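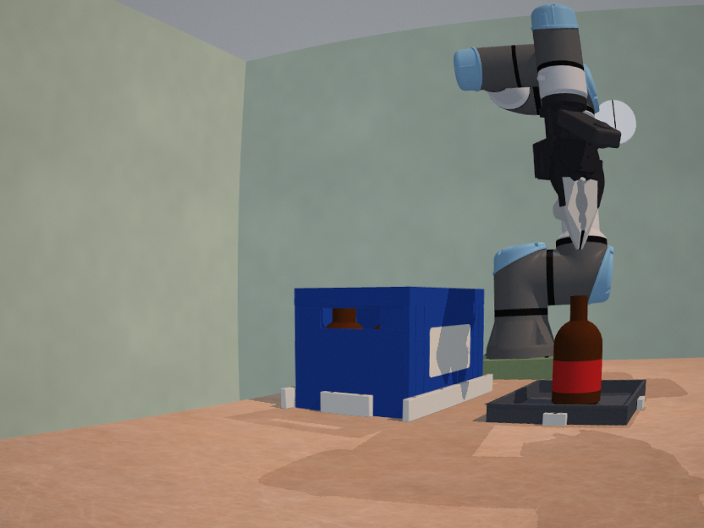

The planner was what I had come to Plernevport for, and the open day at Dromov gave it a whole room to itself, with a big monitor and (bless them) chairs. Their software is called Kotow, and it works out how an arm should move bottles between a crate and a tray without knocking into anything along the way. All of it was running in simulation. With a single bottle standing in the tray, red label and all, and the blue crate right next door, you begin to see how little room the wrist has to turn!

We also got a good long look at the perception side, which has to find each bottle neck from a camera close to the gripper, whatever way the necks happen to point. They train it on 300 simulated layouts, and each new build is then tried on 62 more.

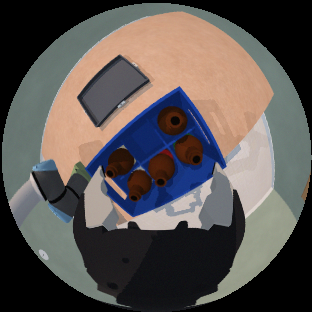 A visitor near the back wondered whether the planner starts over when the camera changes its mind about a bottle, and heard that it keeps the old path up to the last safe point and replans from there, usually in 27 milliseconds.

I stayed for the second run, and then for the coffee, and would happily go again in June.

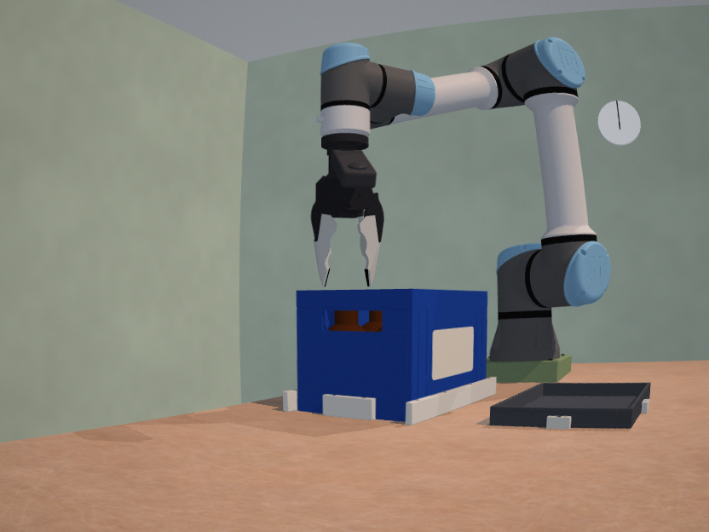 Kotow in simulation: the gripper open above the crate.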